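Nolisville | La blanchisserie | Qui sommes-nous
Rubrique : L'entreprise / Métiers et automatisation
27 partages · 4 commentaires

Qui sommes-nous

La blanchisserie Nolisville lave, sèche, plie et livre le linge de ceux qui n'ont pas la place ou le temps de le faire : résidences pour personnes âgées, crèches, petits hôtels, cabinets de kiné, un club d'aviron aussi (les maillots reviennent dans un état !). Nous travaillons pour 405 clients réguliers, sur 2 sites : l'atelier historique de la rue Derese, où l'on traite le linge plat, et celui de Trirnley, ouvert plus tard, consacré aux vêtements personnels des résidents.

C'est à Trirnley que les choses bougent le plus. Le linge plat se prête depuis longtemps aux machines : un drap est un drap, il passe dans la calandre et ressort plié. Un gilet, une chaussette seule, un pyjama retourné dont une jambe est restée à l'intérieur, c'est une autre histoire ! Pendant des années, tout ce travail s'est fait à la main, avec le dos courbé devant les hublots. Vider un tambour, on n'y pense pas, c'est un petit geste. Répétez-le toute une matinée et vos épaules vous en parleront le soir.

Nous avons donc lancé le projet Moltus, qui confie à un robot à deux bras le déchargement des lave-linge. Il attrape les pièces une à une dans le tambour et les dépose dans une corbeille posée à bonne hauteur, sur une simple chaise. Nous avons commencé petit, avec une machine ménagère à chargement frontal et quelques vêtements, hors des lignes de production, histoire d'apprendre sans bousculer les tournées.

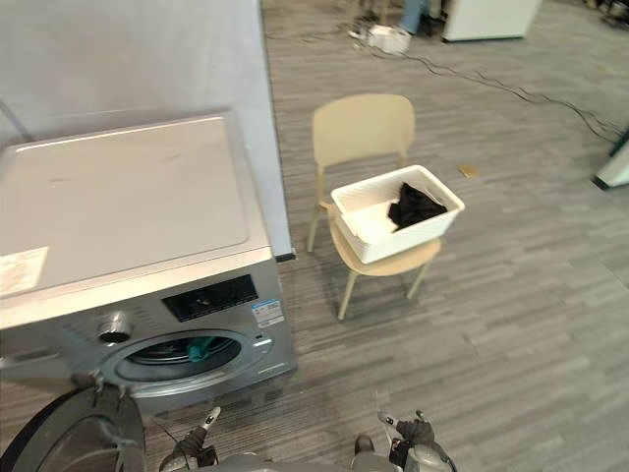 Tsehay Birhane nous a dit un matin que le plus étrange, pour elle, avait été de devoir expliquer un geste qu'elle faisait sans réfléchir : par où prendre un tissu coincé, quand tirer, quand lâcher. Elle a ajouté qu'elle ne voulait pas d'un robot qui aille vite, elle voulait un robot à qui l'on puisse tourner le dos.

Cette phrase est restée punaisée au-dessus de la machine à café, et elle a pesé dans nos choix. La vitesse passe après la régularité. Le robot s'arrête s'il perd sa prise, il attend, et c'est une personne de l'équipe qui décide de la suite. Les réglages se font avec celles et ceux qui connaissent le linge, sur leur temps de travail, et ces heures sont payées comme les autres.

Ce qui change dans les journées

Moins de temps penché, davantage de temps au tri, au contrôle et aux petites réparations. Un bouton recousu, une étiquette de nom remise droite, un lainage repéré avant de partir au mauvais programme : voilà ce que les familles remarquent, et nous étions souvent trop pressés pour le faire bien. Les postes tournent désormais toutes les 2 heures. Trois collègues se sont formés à la conduite du robot, dont un qui jurait ses grands dieux qu'il n'y toucherait jamais (il se reconnaîtra).

Il y a aussi ce qui coince. Les tissus sombres donnent du fil à retordre, les manches s'emmêlent, et un vêtement à cheval sur le bord du hublot demande encore de la patience. On a passé en juillet des après-midi entiers sur ce seul problème, à essayer des angles, à reprendre, à discuter. 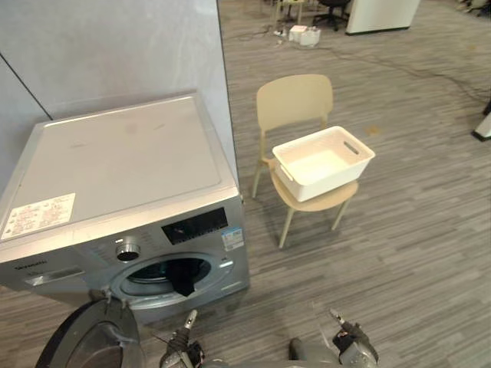

La corbeille, elle, a fait débat. Fallait-il un chariot roulant, un bac plus profond, une table ? L'équipe a préféré garder le matériel courant, celui que l'on trouve dans n'importe quelle résidence, avec l'idée que le robot devra un jour travailler chez nos clients, dans des buanderies où rien n'a été prévu pour lui. Le résultat est moins spectaculaire qu'une ligne neuve, mais il nous ressemble bien davantage.

L'emploi, enfin, puisque la question revient à chaque visite. Aucun poste n'a été supprimé pour Moltus, et l'engagement figure noir sur blanc dans l'accord signé avec l'équipe. Nous recrutons même au tri et à la couture ! Pas besoin de diplôme technique : on apprend sur place, en binôme, et l'on a le droit de râler contre la machine.

Nos ateliers se visitent sur rendez-vous. Entrez par la cour, l'accueil est au fond à gauche, et prévoyez des chaussures fermées.

Page mise à jour le 14 octobre 2021

À lire aussi
Trirnley : la couture s'agrandit
Comment marquer le linge d'un proche avant son entrée en résidence
Rue Derese, une journée à la calandre
Moltus : les questions de nos clients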